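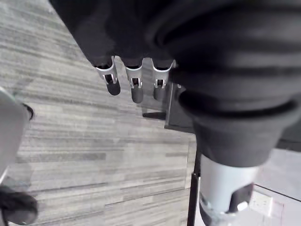
Der Bodenbelag ist in den meisten Verwaltungs- und Arbeitsgebäuden die größte zusammenhängende Fläche, die täglich benutzt und dennoch selten eigens betrachtet wird. Im Haus Lagos am Standort Rudavstead liegt in den Arbeitsräumen des ersten und zweiten Obergeschosses textiler Belag auf insgesamt 865 Quadratmetern. Die Entscheidung dafür fiel bereits in der Vorplanung, und sie war keineswegs unumstritten. Für eine Werk- und Bürofläche, auf der Geräte bewegt, abgestellt und wieder fortgetragen werden, hätte ein glatter Belag nahegelegen. Gewählt wurde ein Teppichboden in Grau mit Streifen, auf dem ein dunkler, kantiger Gegenstand zwar auffällt, den Raum aber nicht unruhig macht. Der Farbton tritt hinter die Arbeit zurück, die Streifen geben der Fläche eine Ordnung.

Das Planungsbüro Hernness, das den Innenausbau betreut hat, legte dem Bauherrn seinerzeit mehrere Grautöne zur Bemusterung vor. Beurteilt wurden die Muster auf dem Boden liegend und bei Tageslicht, anschließend ein zweites Mal unter der Deckenbeleuchtung. Ein Muster in der Hand wirkt heller und feiner gezeichnet als dieselbe Ware auf einer größeren Fläche. Bei gestreiften Belägen kommt die Richtung hinzu: Quer zum Eintretenden verlegt, lassen die Streifen einen Raum breiter erscheinen, in Längsrichtung betonen sie seine Tiefe. Im Haus Lagos wurde die Richtung für jedes Geschoss einheitlich festgelegt, auch über Türschwellen hinweg. In zwei Räumen mit schräger Außenwand führte das zu einem höheren Verschnitt, den der Bauherr in Kauf nahm.

Was ein gestreifter Boden leistet

Einfarbige Ware zeigt Fussel, Druckstellen und helle Abriebspuren deutlicher als gemusterte. Ein sehr lebhaftes Muster wiederum erschwert das Auffinden kleiner Teile. Wer in einem Arbeitsraum eine Schraube oder einen Stift verliert, sucht auf einem bunten Boden erheblich länger. Die Streifung in Grau liegt zwischen diesen beiden Polen. Sie verdeckt den gewöhnlichen Staub eines Arbeitstages, ohne größere Gegenstände in der Zeichnung verschwinden zu lassen.

Für die Akustik sprach ebenfalls manches. Die Räume sind hoch, die Wände zu großen Teilen verglast, und Vorhänge waren nicht vorgesehen. Ein textiler Belag dämpft vor allem Schritte und das Rücken von Stühlen. Die Sprachverständlichkeit verbessert er nur in begrenztem Umfang, weshalb an den Decken zusätzlich Absorber angebracht wurden. In den ersten Monaten nach dem Bezug gingen aus dem Erdgeschoss, das einen harten Belag erhalten hat, mehr Hinweise zur Geräuschentwicklung ein als aus den beiden Geschossen darüber. Das Verhältnis hat sich seither nicht geändert.

Zu den Nachteilen gehört der höhere Aufwand bei rollenden Lasten. Wagen mit kleinen, harten Rollen laufen auf Teppich schwer und hinterlassen bei längerem Stehen Abdrücke. Die Hausordnung schreibt daher für die Obergeschosse weiche Rollen mit größerem Durchmesser vor. Bürostühle wurden bei der Beschaffung auf die Eignung ihrer Rollen geprüft. Schwere Gegenstände, die über Wochen am selben Platz verbleiben, erhalten eine Unterlage, deren Fläche den Standfuß an allen Seiten überragt. Die Unterlagen werden vom Hausdienst ausgegeben und dort auch wieder zurückgenommen.

Leitungen am Boden

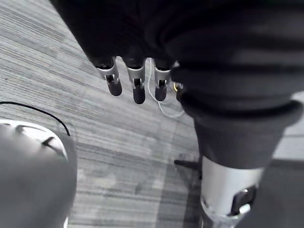 Mit der Ausstattung eines Raumes wächst erfahrungsgemäß die Zahl der Leitungen, und ein Teil von ihnen findet den Weg auf den Boden. Bodentanks und Kanäle nehmen auf, was dauerhaft angeschlossen bleibt. Für alles Übrige gelten die einfachen Regeln der Sorgfalt. Ein dünnes weißes Kabel, das in einer losen Schlaufe auf dem graugestreiften Teppich liegt, ist durch den Farbunterschied immerhin gut zu erkennen. Bei schwarzen und dunkelgrauen Leitungen fällt dieser Vorteil weitgehend weg. Das Planungsbüro empfiehlt für vorübergehende Anschlüsse auf grauem Grund deshalb helle Mäntel, sofern die Wahl besteht.

Auf Verkehrswegen reicht die Sichtbarkeit allein nicht aus. Dort sind Leitungen zu überdecken oder über Kopf zu führen. Klebeband ist auf dem Belag im Haus Lagos nicht zugelassen. Es hinterlässt Rückstände im Flor, die sich mit dem üblichen Sauggang nicht entfernen lassen und nach einiger Zeit als dunkle Linien hervortreten. Im Jahr nach dem Bezug mussten aus diesem Grund 199 Stellen einzeln nachbehandelt werden. Seither stehen auf jedem Geschoss textile Kabelabdeckungen mit haftender Unterseite bereit, die sich ohne Werkzeug auflegen und abziehen lassen. Sie haften ausschließlich auf Schlingenware und dürfen im Erdgeschoss nicht verwendet werden.

Innerhalb eines Arbeitsplatzes, also abseits der Wege, ist die lose Führung zulässig. Die Länge soll so bemessen sein, dass die Leitung weder unter Zug steht noch in mehreren Lagen übereinander am Boden liegt. Überlängen werden am Tisch aufgenommen. Vor dem Saugen sind Leitungen vom Boden zu heben – eine Aufgabe, die bei den Nutzern verbleibt und die das Reinigungspersonal ausdrücklich nicht übernimmt. Bereiche, in denen am Abend noch Kabel liegen, werden ausgelassen und am folgenden Arbeitstag erneut angefahren.

Reinigung und Pflege

Die Unterhaltsreinigung liegt bei der Firma Taneo. Vereinbart sind ein täglicher Sauggang auf den Hauptwegen und ein Sauggang in den Arbeitsräumen an jedem zweiten Arbeitstag. Eingesetzt werden Bürstsauger, die den Flor aufrichten und Feinstaub aus der Tiefe lösen. Gestreifte Ware wird zunächst in Streifenrichtung und danach quer dazu bearbeitet. Bei dieser Reihenfolge bleibt das Bild der Fläche gleichmäßig. Wird allein quer gesaugt, können je nach Lichteinfall Schattierungen entstehen, die vom Betrachter leicht für Flecken gehalten werden.

Die Grundreinigung findet einmal jährlich im Juli statt, wenn die Räume schwächer belegt sind. Sie erfolgt im Sprühextraktionsverfahren mit klarem Wasser und einem rückstandsarmen Mittel. Zwischen zwei Grundreinigungen sind örtliche Verunreinigungen möglichst am selben Tag zu melden. Flüssigkeiten werden mit einem weißen, saugfähigen Tuch aufgenommen, vom Rand zur Mitte hin und ohne zu reiben. Haushaltsübliche Fleckenmittel sind nicht zu verwenden. In einem Besprechungsraum des zweiten Obergeschosses hat ein solches Mittel eine Aufhellung verursacht, die trotz zweimaliger Nachbehandlung sichtbar geblieben ist.

Für Ausbesserungen wurde bei der Verlegung Ware aus derselben Färbepartie zurückgelegt. Der Vorrat betrug anfangs 100 Quadratmeter und wird im Untergeschoss trocken und liegend gelagert. Bei jeder Entnahme werden Raum, Fläche und Anlass in eine Liste eingetragen. Ein neu eingesetztes Stück ist in den ersten Monaten zu erkennen, zumal in der Nähe der Fenster, wo der vorhandene Belag bereits etwas nachgedunkelt ist. Besonders genau ist auf den Anschluss der Streifen zu achten. Ein Versatz von wenigen Millimetern fällt auf einer ruhigen grauen Fläche stärker ins Auge als ein leichter Farbunterschied.

Der Blick von oben 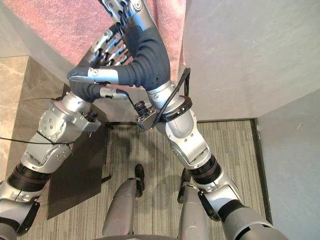
Planungsunterlagen zeigen den Boden fast ausnahmslos als leere Fläche. In der Nutzung stellt sich das anders dar, denn zwischen Auge und Boden befindet sich bei der Arbeit so gut wie immer etwas. Wer über Gehäusen aus gebürstetem silbergrauem Metall mit ihren schwarzen Ringen und zahlreichen kleinen Schraubenköpfen nach unten blickt, nimmt den Teppichboden nur als Hintergrund wahr. Gerade diese Rolle sollte er nach dem Gestaltungskonzept einnehmen. Ein stark spiegelnder Belag würde das Deckenlicht von unten zurückwerfen und das Erkennen feiner Einzelheiten an metallischen Oberflächen erschweren. Textile Ware streut das Licht und bildet keine Spiegelbilder.

Aus demselben Grund hat Hernness auf sehr dunkle Töne verzichtet. Sie hätten den Räumen Helligkeit entzogen und eine stärkere künstliche Beleuchtung erfordert. Ein sehr heller Boden wäre auf einer so intensiv genutzten Fläche nur mit erheblichem Reinigungsaufwand in ansehnlichem Zustand zu halten gewesen. Das mittlere Feld zwischen beiden Möglichkeiten ist schmal. Die Bemusterung hat entsprechend lange gedauert und wurde erst mit der dritten Lieferung abgeschlossen.

Ein weiterer Gesichtspunkt betrifft herabfallende Gegenstände. Kleinteile springen auf Teppich kaum weiter und bleiben in der Regel in der Nähe der Stelle liegen, an der sie aufgetroffen sind. Empfindliche Teile nehmen geringeren Schaden als auf Stein oder Estrich. Andererseits können sehr kleine Schrauben und Federn in den Flor einsinken. An Plätzen, an denen mit solchen Teilen gearbeitet wird, empfiehlt der Hausdienst eine helle Matte mit umlaufendem Rand. Die Matten werden nach Gebrauch aufgerollt und stehend aufbewahrt, nicht gefaltet.

Erfahrungen und weitere Planung

Nach Abschluss des ersten vollständigen Pflegejahres hat die Gebäudeverwaltung in Rudavstead die Nutzer der Obergeschosse schriftlich befragt. 213 Fragebögen kamen ausgefüllt zurück. Positiv bewertet wurden vor allem die geringe Lautstärke und das ruhige Gesamtbild der Räume. Kritik richtete sich gegen die Auswahl der Rollen an den vorhandenen Transportwagen, gegen den zeitweiligen Mangel an Kabelabdeckungen im zweiten Obergeschoss und gegen den Geruch in den Tagen nach der Grundreinigung. Die Wagen werden schrittweise umgerüstet. Die Zahl der Abdeckungen wurde bereits erhöht, und für die Lüftung nach der Grundreinigung gilt inzwischen ein verlängerter Betrieb über Nacht.

Offen ist die Gestaltung des Verbindungsgangs zum Nachbargebäude. Dort treffen der textile Belag und der harte Boden des Bestands aufeinander, und bei nasser Witterung wird Feuchtigkeit bis weit in den Gang getragen. Geprüft wird eine Sauberlaufzone in einem dunkleren Grau, deren Rippen quer zur Gehrichtung verlaufen. Die Streifen des Teppichbodens würden in diesem Fall an einer schmalen Metallschiene enden. Zwei Muster der Sauberlaufmatte liegen derzeit im Gang aus und sollen dort bis nach der nächsten Grundreinigung verbleiben. Rückmeldungen nimmt der Hausdienst im Erdgeschoss entgegen.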